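Plandesico Newsletter
2023-03-22

House rules for hand-held gripper work: what changes in May

The recording rules for two-handed work with hand-held grippers have been rewritten. The old sheet dated from when we had one table at Skonard and a single pair of grippers. We now record at Skonard and at Katene, and the two sites had drifted apart on small things like where the cables go and what counts as a finished take. The new version is eight pages long and applies to both sites from the start of May. Welteo, who receive most of our cloth-handling recordings, have read it and asked for two changes, both of which are in.

Most of the rules will be familiar. The parts below are the ones that have changed or that people have asked about.

Before a session

The operator checks the table first. It should hold the item for the task and nothing else that is loose. Tape on the table edge may stay if it is flat and well stuck down. Tape that has started to lift gets replaced before recording, not between takes.

Open and close both grippers fully before picking anything up. If one side feels stiff, or closes later than the other, write it on the session sheet and swap the pair. Do not swap one gripper and keep the other. Pairs are calibrated together, and a mixed pair means the whole session has to be thrown out. This happened twice at Katene over the winter.

Check the bolts on the metal plates by hand. A plate that moves under light finger pressure is a fault, even if the recording looks fine on screen.

Cables

Cables caused more discussion than anything else in the review. The rule is now the same at both sites. Each gripper cable must have enough slack for the full reach of the arm, and it must run to its own side. Cables may not cross in front of the operator. Spare cable on the floor is coiled and kept to one side, clear of the operator's feet and clear of the rails.

Skonard asked whether cable could be clipped to the sleeve. The answer is no for now. Clips pull on the cable when the elbow bends, and some operators work with bare forearms anyway.

Cloth tasks

Cloth makes up the largest share of our recordings this year, so it now has a section to itself. A cloth task starts from a heap. The operator drops the cloth from above the table and leaves it as it lands. Please do not arrange it. A heap that has been tidied into an easy shape gives recordings that all look alike, and those are of little use to anyone training a robot on them.

The first grasp is made with both grippers near the middle of the table, facing each other, and the cloth is lifted only a little before the next move. 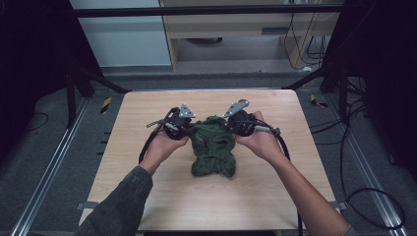
Photo: Plandesico

If the cloth slips out of one gripper, carry on and pick it up again. A slip followed by a recovery is a good take and should be kept. If it slips out of both, or falls off the table, end the take and mark it as dropped. Do not delete it.

Dark cloths need more light than pale ones for the folds to show. Check the preview before the first take and adjust the lamps if the cloth looks like one flat patch.

Breaks and limits

A session is now no longer than 90 minutes, and an operator does no more than 70 takes in it, whichever comes first. The old sheet gave no limit on takes. Holding a gripper from underneath is easy on the wrist for a short while and tiring after that, and tired operators make short, hurried movements. Breaks are taken away from the table with both grippers set down.

Anyone with wrist or forearm pain stops for the day. The session is logged as complete up to that point and there is no need to make up the missing takes.

Reviewing takes

For the review we went back through 266 cloth takes from both sites. The most common problem was a late start, where recording began after the first grasp had already been made. Under the new rules, both grippers must be open and clear of the cloth when recording starts, and they must be open and clear again when it ends.

Labels should say what was done in plain words, such as "fold in half" or "spread flat." Leave out words like "good" or "clean." The reviewer adds those later.

Printed copies will be at each table before the changeover. Until then the old sheet stands. Questions about the cloth section go to the Skonard desk, and everything else goes to Katene.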